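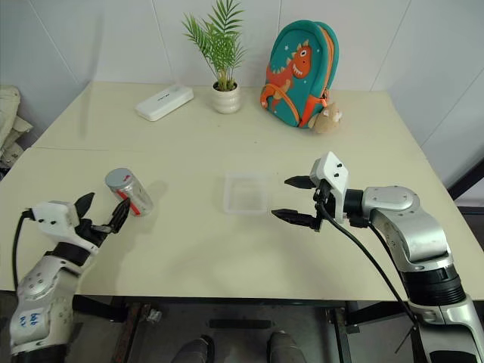
# Re: [bavusano-users] Hukasska buying Calimlim – good news for us?

Date: 2007-09-13
List: bavusano-users

I've cut the quote down to the parts I'm answering. The full message is in the archive.

> Hi all,
>
> By now most of you will have seen the announcement. Hukasska is buying Calimlim, cash deal, expected to close in December. I know there's been some grumbling here already, so I wanted to put the other side.
>
> I think this is the best thing that could have happened to Bavusano. Calimlim never had the money to do it properly. We've all waited forever for the LDAP rewrite and the new quarantine screens. Hukasska has a sales force, a real support desk and deep pockets.

I'd separate the three. The sales force I believe in. I've met it. It called me twice last month about their firewall, and I don't see what it does for anyone who already owns a mail filter, except sell them another one.

Deep pockets are fine, but money inside a big company goes where somebody argues for it to go. Hukasska already has a mail gateway. It isn't very good, it has a lot of customers, and the people who run it have been in the building for years. I'd like to know who walks into the budget meeting on our behalf.

The LDAP rewrite is a fair complaint and I've made it myself on this list, at length, so I won't pretend Calimlim was perfect. It was late with nearly everything. But when the attachment scanner was eating memory in the spring, I had a test build the next morning from the person who wrote the code. I've been through enough of these to doubt that survives.

> The press release says very clearly that Bavusano will "continue to be developed and supported as a key part of the Hukasska family." I don't see how they could put it more plainly than that.

I can think of a few plainer ways. They could give a date. They could say which version comes next and what's in it. They could say the price of a renewal. "Continue to be supported" is true of a product that gets signature updates and nothing else until the last contract runs out. "Key part of the family" isn't anything you could hold them to.

Also, read the paragraph after that one. It talks about "aligning the combined product line over time." Two mail filters go in, and my guess is that one comes out.

> Their own customer base is huge, and they're getting roughly 700 Bavusano sites with this. You don't pay for customers and then throw them away.

You do if you're paying for the customers and not for the product. That number is the part of the announcement that worried me the most. If they wanted the engine they would have talked about the engine. There's one sentence on the technology in the whole release and four paragraphs on accounts and channel reach.

I don't know where the 700 comes from either. Does it count sites with a live contract, or everyone who ever bought a key? We have two keys at Clillham, one of them for a box that was scrapped when we moved the servers. If we're in there twice I'd expect others are too. I'm not saying anybody lied, only that I wouldn't lean on it.

> As for pricing, I talked to my rep and was told there are no plans to change anything.

I got the same sentence from mine, word for word, which makes me think it was on a sheet. "No plans" before a deal closes means very little. The two companies have to run separately until then, and the reps at Calimlim don't know what Hukasska will charge next year. I wouldn't blame the rep for any of it. Mine sounded tired.

What I do have is the current Hukasska price list, the public one. Their mail gateway is sold in bands. The smallest band is 50 mailboxes, and there's a big jump after that until you get to 2000, where it flattens out again. Bavusano has always been per server, no matter how many mailboxes sit behind it. If they fold us into the bands, the very small shops come out OK and the very big ones probably do too. Everybody in the middle pays more for the same thing. Most of the people who post here are in the middle, going by their questions.

Maybe they'll leave it per server. I'd love to be wrong. Get it in writing if you can.

> Finally, think about the security side. A bigger research team means faster signatures, and that helps all of us.

This is the one point where I'll half agree. Hukasska's virus people are good, and Calimlim was always a little slow over weekends. If the feed gets better I'll say so here.

But the reason I bought Bavusano was that it didn't come from the same place as the antivirus on our desktops. A lot of us run Hukasska on the desktop. The whole idea of having a second engine at the gateway is that it misses different things. Once both are fed by one lab, a sample that gets past the gateway will get past the desktop too, and you've paid for two layers and got one. I haven't seen anyone from either company say a word about this. Somebody asked on the web forum, and the thread was answered with a link to the press release.

> So let's give them a chance before we all run for the exits.
>
> (Still happy, still on 4)

I'm not running anywhere. Moving a mail filter is miserable work and I don't want to do it over the holidays. But I don't see that giving them a chance means sitting still until after closing. There are a few things I'm doing at Clillham now, while the people who know the answers still have the same phone numbers:

- **Checking our contract for the assignment clause.** Ours says Calimlim can transfer it to a buyer without asking us, but the terms stay the same until it expires. Look for "successor" or "assigns." Older contracts may read differently, and I'd be interested to hear from anyone who bought before version 3.

- **Asking for a renewal quote in writing today.** Ours is up in the new year. I asked if we could renew early at the present rate and was told "probably." I have asked for something better than "probably."

- **Exporting the rule set as plain text.** The backup file from the admin screens is no use outside Bavusano. `bavdump -r` gives you something you can read. It leaves out per-user allow lists unless you add `-u`, and the man page doesn't mention that.

- **Saving the knowledge base.** I don't care how it looks, I just want the articles. When our old backup vendor was bought, every link we had went to the new owner's front page within a week of closing, and the articles came back months later with half of them missing.

- **Keeping the installers for the current release and the one before.** With checksums, on something that isn't the mail server.

None of it takes long and none of it is wasted if everything turns out rosy.

## On the license server

A couple of people have mailed me off list about this, so I'll answer once here. Yes, version 4 checks in with Calimlim's license host. If it can't reach the host it keeps filtering and logs a warning. That much I've tested by blocking the address at the firewall over a long weekend. Mail went through, spam got caught, and the log filled up with complaints.

What I can't tell you is what it does after a longer time. Support told me there's a grace period and couldn't tell me how long it is. One answer was "long enough." I would like a number from them, because if that host gets renamed or retired during the move, we'll all find out together. Version 3 uses a key file and doesn't have the problem, for whoever's still on it.

If anyone has left a box cut off for longer than I did, please post what happened.

## On the list itself

This list runs on a Calimlim machine. I've seen nothing about what becomes of it. Hukasska has web forums, moderated, with a login tied to your contract number, and I would bet on us being "invited" to those.

I'd rather have this somewhere neither company owns. We have room at Clillham on the box that does our own internal lists, and the boss has no objection as long as it stays small and there are no attachments. I can have it up in an afternoon. I would not copy anybody's address over. You'd have to sign up yourself, so it only works if people do it while this list is still here to announce it on.

The archive is a separate question. I have nearly all of it in my own mailbox going back to when I joined, and nothing before that. If somebody has the early stuff, hang on to it. I don't know who holds the rights to posts on a vendor's list and I'm not going to put it on the web until I've heard from someone who does.

Reply on list about whether you want the new one. A "me too" is fine for once.

As for the original question, good news for us: I'd say ask again after a renewal has gone through at the new company. I've read plenty of announcements with the word "excited" in the first line, and I have yet to see my bill go down after one.

--
mail admin, Clillham
Bavusano 4 on two servers, 3 on the one I'm not supposed to talk about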